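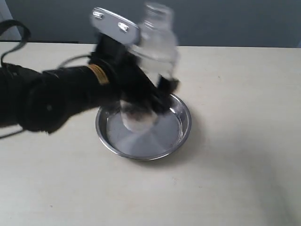
I moved my kitchen over to vinegar and baking soda cleaning last April and kept notes. Posting what worked and what didn't, in case anyone in Fenville with our water wants to try it.

Background: the water here is hard. Kettle scale, white film on the shower door, spots on every glass. The old apartment in Wadmont had soft water and I never had to think about any of this.

First thing, don't mix the two in a bottle and store it. Vinegar and baking soda cancel each other out. You get fizz for a minute and then mostly salty water. If you put a cap on it the pressure builds up and the bottle can pop.

The fizz does help a little in a slow drain, mainly by loosening stuff near the top. It won't clear a real clog. For hair I use a plastic drain strip and pull it out by hand. Gross but fast.

Where vinegar alone is great: kettle scale. Half vinegar, half water, bring it to a boil, turn it off, let it sit an hour, dump, rinse twice. I used to scrub that kettle with a brush and got nowhere.

Same mix, cold, on a rag tied around the faucet. I leave it on while I eat dinner. The crust wipes off with a thumb after that. Check your finish first. Mine is plain chrome. Brass and anything with a coating can get dull.

Where not to use vinegar: marble, limestone, unsealed grout, cast iron, waxed wood. Also phone and TV screens. I put a dull ring on a marble cutting board in the first week and it's still there.

And never with bleach. That makes chlorine gas. I moved the bleach down to the basement so I can't grab it by habit.

Baking soda on its own: good for stuck food and tea stains. Make a paste with a little water, spread it on, leave it 20 minutes or so, wipe with a damp sponge. Took the brown out of all my mugs.

It's a mild scrub so go easy on glossy plastic. I hazed the lid of a food container.

It did not do much for the oven. People swear by leaving the paste on overnight. I tried it 3 times. The light grease came off and the black spots on the floor of the oven stayed put. Ended up using a scraper and regular oven cleaner with the windows open.

Fridge smell: an open box of baking soda did nothing I could notice. Throwing out the old leftovers and washing the drawers with dish soap did.

Cost, since a few of you asked. I was buying 6 different sprays. Now I have white vinegar, baking soda, dish soap, and one store-bought bathroom cleaner for the toilet. The vinegar comes in the big jug and lasts me 3 months.

The smell goes away when it dries. Orange peels in the vinegar for two weeks make it nicer, but strain it well or bits of peel block the sprayer. Ask me how I know.

Vinegar is not a disinfectant in the way people mean it. After raw chicken I still wash the counter with hot soapy water and then use a product that says disinfectant on the label, and I leave it wet for as long as the label says.

Laundry: half a cup in the rinse for towels. They feel softer to me. Some washer makers say not to because of the rubber seals, so look at your manual. I only do it once a month now.

Windows: one part vinegar to four parts water, old cotton T-shirt, not paper towels. Do it when the sun isn't on the glass or it dries in streaks.

Still haven't figured out the shower door. Vinegar gets most of the film but there's a band near the bottom that won't move. If you've beaten that one with hard water, tell me what you used.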